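Print | E-mail

Vernumari Club Guide, Section 4: Starting a Book Task

Okay, my favorite part of the season! Read it through once before you grab anything.

1. Check the floor between you and the table and push cables out of your path (I've tripped twice).
2. Pick up a gripper in each hand and hold both out in front of you, marker cubes uncovered.
3. Lay the book toward the back of the white table, then start take 1 of 35. 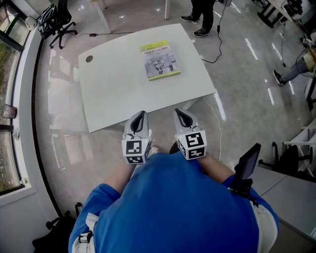 Tín Vi wants it added that new members should do their first takes at half speed, and that a slow clean take beats a fast one we have to throw out. Fair enough, I rushed all of mine in December!

Note: say the take number out loud before you move.

Caution: never squeeze the jaws on fingers, yours or a teammate's.

4. Log your takes in Lurneo before you swap out.

Print | E-mail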